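Notebooks > Finishing bench > November

Entries | Materials | Recipes | Test sheets | Search

This site uses cookies to remember your login. Accept | Settings

Soft-feel coating, pale blue, adhesion and wear

Mamta Maurya, bench 2

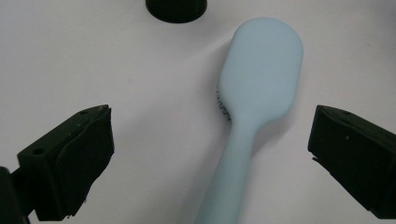 Light blue paddle brush, back of the head and handle.

Carried on from the October pages. Same question as before: why the soft-feel topcoat goes tacky on some molded parts after storage and stays fine on others. Plidora want an answer before they commit to the pale colors.

Test plaques this time instead of finished parts, so the shape doesn't confuse things. 51 plaques molded, all from the one resin lot. Four went in the scrap bin with sink marks near the gate, which leaves 47. Wiped with isopropanol, left to stand in the rack with the door shut, then sprayed. Base coat from Lomero, topcoat is our own mix, recipe page 2 with the revised hardener ratio.

Spray notes. Gun pressure drifted during the first rack and I had to stop and bleed the line. There was water in the trap again. Plaques from that rack are marked with a pencil tick on the back and I'm keeping them separate. They look fine but I don't trust them. Film build on the second rack was more even, slightly heavy at the lower corners where it always is.

Cure: oven at the usual setting, then overnight on the bench. I opened the oven once by mistake in the first half hour. Temperature dipped and came back. Noted on the sheet.

Cross-hatch, morning. Clean on nearly all of them. Small flaking at the cut intersections on two plaques, both from the ticked rack. Tape was from the new roll. Dinesh says the new roll pulls harder than the old one and he may be right. I will repeat with the old tape if there is enough left on it.

Rub test. Set the counter to 1,000 strokes with the dry felt, standard weight. Slight polish on the surface, color unchanged. You can see the track if you tilt the plaque to the window but not straight on. Repeated with hand cream on the felt, and that is where the trouble is. Surface softened, and the felt dragged and picked up color toward the end. Wiped down and left alone, the patch hardened again but stayed shiny.

So hand cream is doing something that plain rubbing is not. Sunscreen is next. Ekesberg sent their test fluid (artificial sweat, the acid one) and it is in the fridge, second shelf, labeled. Please do not move it behind the primers again.

Talked to Dinesh Mittal at the afternoon break. He thinks undercure, because the pale shades carry more white pigment and we never adjusted the bake for it. I think it is the hardener ratio. Both are easy to check:

- longer bake, same ratio
- same bake, ratio up one step
- both together
- control, no change

Using the unticked plaques only. Half of each set goes in the humidity cabinet, the other half in a drawer with the lid on. The cabinet is booked for the Rana samples until they finish, so the drawer sets will start first. Not ideal – I would like them to start together, but waiting loses us most of a week.

Color: pale blue reads a little gray under the bench tubes and better by the window. Dinesh prefers it as it is. Leaving the tint alone until the tack problem is sorted.

To do
Order felt discs, we are on the last sleeve.
Drain the water trap before spraying, every time, and sign the card.
Find out from Lomero whether the base coat has changed. The can looks the same but it smells sharper than the last one.
Old tape, repeat cross-hatch on the ticked rack.

Later, 4:40 pm. Lomero called back. Same base coat, new thinner. Asked them for the sheet. Holding the second spray session until it arrives.

Previous entry | Next entry | Back to top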